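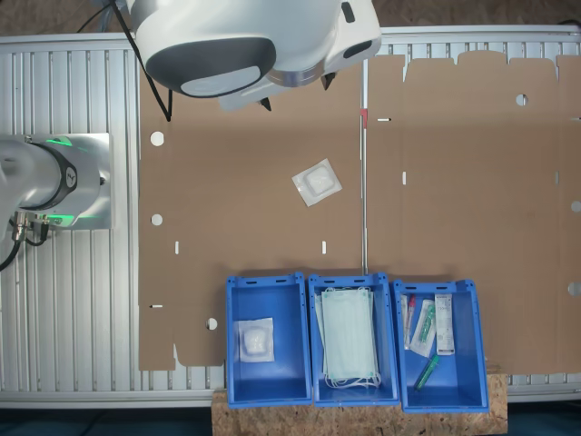
Packing bench walk-round, Flemcombe
December 30, 2023
Done by: Rania Kanaan

Last one of the year, so I took my time over it and wrote more than usual. Sorry, Venkatesh!

1. Table slats clean and level
OK. I ran a rag between the ribs and got a pile of brown dust out. Same as June, so I guess we just make dust.

2. Carton blanks flat, folds not cracked
OK. I love the plain brown ones with the round holes, they lie so much better than the old Tangen stock. Watch the tabs though, they bend if you lean on them (I leaned on them).

3. Pouches sealed all the way round
Mostly OK. I squeezed every one in the top tray and 2 hissed at me. Both went in the reject bin. Please do the squeeze test, looking isn't enough with clear plastic!

4. Floor clear, no straps or offcuts
Not OK when I got there, OK when I left. Found a strap end right where you'd step back with your hands full.

5. Knives capped and hung up
One missing. Tag number 234, if it's in your apron pocket please put it back, no questions asked.

6. First aid box
Needs small bandages. I've asked Vullel for more and they said next week.

7. Lights over the bench
Fine, a bit yellow at the far end. Venkatesh Kurup wants to swap the tube and I'm all for it.

Next check: me again, unless somebody fancies a turn.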